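Ticket 192 – left arm drops off the network partway through a job
Status: waiting on user
Category: shared workshop build, two-arm table
Opened: 26th January

Hi all! Second ticket from me on this build, sorry in advance for the length. We're putting together a two-arm sorting table in the shared workshop, and for the most part it's been a blast, but the left arm has started quitting on me and I'm out of ideas.

Setup first. Two arms on the back of the table, both talking to one PC running Wivodeo as the controller, with an Osta switch in between. The grippers are on their own 24 V supply from Noiphan. The job is dead simple: pick something up, carry it over, let go, home both arms, repeat. Controller timeout is set to 3000 ms, which is the default, and I haven't touched it.

What goes wrong: everything starts up fine, both arms home, and then somewhere around the time the left arm swings out wide, Wivodeo says this

LEFT: heartbeat lost, stopping motion
LEFT: reconnect attempt 1 of 8
LEFT: reconnect attempt 2 of 8

and on it goes until it gives up. The right arm never complains. If I restart the controller the left one comes straight back, no power cycle needed, which made me think software for a good long while (too long, as you'll see).

Stuff I tried before opening this:

Swapped the two ports on the switch. Fault stayed with the left arm.
Raised the timeout to 10 seconds. It just took longer to give up, so I put it back.
Reinstalled Wivodeo from scratch. No change, and I lost my saved poses, grr.
Ran the left arm with the gripper unplugged. Ran all evening without a hiccup! Plugged the gripper back in and it died on the third pick.
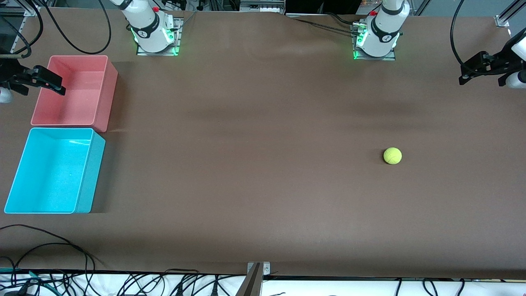
The gripper result is what got me looking at cabling instead of settings. The left gripper's cable shares a tie point with the network lead for that arm, and my theory is that the wide swing pulls on both. I can't reproduce it on a short move. With the tennis ball on the right half of the table and the pink and cyan bins way over on the left, any pick means a long carry, and I'd been blaming the distance when it may just be the cable getting yanked. And yes, the mess of black cables along the front edge is on my list, I know, I know. Base lights are green on both sides with the arms parked like that, so they aren't much help as a clue.

– Reply from support, Fledero help desk –

Thanks for the detail. Please do the following with the arms powered down: cut the tie that joins the gripper cable to the network lead, give each its own loop with some slack, and reseat the network plug at the base. Then run the long move with no object and send us the log. If it still drops, try a different network lead before you change anything else.

– My update –

OK, did all that. Cut the tie, gave the network lead a much bigger loop, and when I pulled the plug to reseat it the little locking tab was snapped clean off. It had been sitting in there on friction alone! I put on a spare lead from the workshop drawer and ran the long move empty for an hour, no heartbeat errors at all. Then I did the same with the gripper back on and picking, and so far that's clean too.

I'm not ready to call it fixed – I've been burned by this thing before, it behaved for a whole week in September and then went right back to sulking. Log is attached. Two questions while I have you: is there a lead with a boot over the tab that fits the socket on the base, and can I bring my old poses in from a backup folder or do I have to teach them all again? Please leave the ticket open until I've had a few more long runs on it.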